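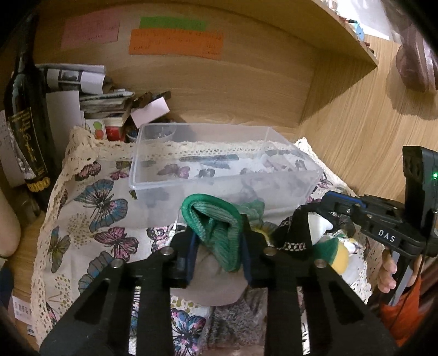

Apuntes de Manipulación Robótica, tema 5: fallos de agarre en materiales blandos

Versión repasada el 8 de mayo de 2022. Si tenéis la anterior, tiradla, que el apartado de calibración estaba fatal.

Bueno, hoy toca tela. En el tema anterior cogíamos piezas rígidas y la vida era bastante amable: la pieza mide lo que mide, los dedos se cierran, se paran y ya está. Con una prenda de punto todo eso se va al garete, y os lo voy a contar con un fallo que me tuvo dos semanas sin dormir bien (la culpa fue mía, lo digo ya para que no andéis buscando sospechosos).

El caso Halline

Halline es el nombre que le pusimos al ejercicio de guardar ropa pequeña en una caja: calcetines, trapos, alguna bufanda, lo que hubiera por casa. Primero se hacían demostraciones con pinzas de mano y después el brazo intentaba repetirlas con el mismo tipo de dedos. En total teníamos 309 demostraciones, grabadas en Skorndale, y yo estaba contentísima con ellas.

Pues en la primera tanda con el brazo, desastre. La pinza bajaba, pellizcaba el tejido, subía... y a medio camino el programa declaraba «objeto perdido» y abría los dedos. ¡Con la prenda todavía agarrada! La soltaba encima de la mesa, volvía a bajar, la cogía otra vez y vuelta a empezar. Nusrat Sivakumar, que llevaba los registros, contó 74 aperturas de esas en una sola tarde.

Mi primera idea fue que las almohadillas resbalaban. Las cambiamos. Nada. Luego le eché la culpa a la velocidad de subida y la bajamos a la mitad, y el brazo hacía exactamente lo mismo pero más despacio, que encima desespera más.

Qué pasaba de verdad

El programa decidía si había objeto mirando la apertura de los dedos. Por debajo de cierto umbral, pinza vacía. Ese umbral lo había puesto yo probando con bloques de madera y se quedó ahí, olvidado, en un fichero de configuración que se llamaba «provisional».

Pensad ahora en un tejido de punto. Al pellizcarlo abulta muchísimo por encima de los dedos, pero lo que queda entre las almohadillas se va aplastando. La apertura sigue bajando después del contacto, poco a poco, mientras el aire sale de la lana. Al cabo de unos 700 milisegundos cruzaba mi umbral y el programa daba el agarre por perdido. Con un calcetín doblado en cuatro capas no ocurría, y por eso en las pruebas rápidas todo parecía estupendo.

Lionel Ackroyd lo vio antes que yo. Puso la curva de apertura de un agarre bueno al lado de la de un cierre en vacío y me preguntó por qué las tratábamos igual si no se parecían en nada. La del vacío cae de golpe hasta el tope. La de la lana tiene un codo y después una cola larga. Apuntaos esto del codo, que vuelve en el tema 7.

La parte de seguridad

El fallo tenía una segunda pata que me preocupa más. Como la prenda se caía fuera de la caja, la gente empezó a meter la mano para recolocarla sin parar el brazo. Yo también lo hice, dos veces. Shirley Tunstall nos cortó la sesión en seco, y bien cortada: el brazo iba a bajar otra vez en cuanto reconociera la tela, y no tenía ninguna forma de saber que allí había unos dedos.

Desde entonces en el laboratorio funciona así:

Antes de meter la mano se pulsa la parada. La pausa del programa no vale como parada.
Tres aperturas inesperadas seguidas y el sistema se detiene solo hasta que alguien lo rearma desde fuera de la zona.
Nada de mangas anchas ni cordones cerca de los dedos.
Los cables sueltos se apartan de la zona de agarre antes de empezar. Un cable fino entre dos telas se pellizca con una facilidad pasmosa.

El arreglo

Quitamos el umbral fijo y pusimos dos condiciones: que haya codo en la curva y que la corriente del motor se mantenga después. Si solo se cumple una, el brazo se queda quieto con los dedos cerrados y pide ayuda. Abrir por defecto con una prenda en alto me parece ya una idea malísima, aunque Booker Strickland opina lo contrario para piezas pesadas y tiene sus argumentos (los discutimos en clase).

Para la próxima sesión

Traed dibujadas a mano las curvas de apertura que esperáis para un trapo fino, una bufanda gorda y un calcetín suelto. A mano, de verdad, no hace falta que queden bonitas. Pensad también qué haría el detector si la pinza coge dos prendas a la vez y una se descuelga durante la subida. Los registros de Halline están en la carpeta del tema, y el fichero «provisional» lo he dejado tal cual estaba para que lo abráis.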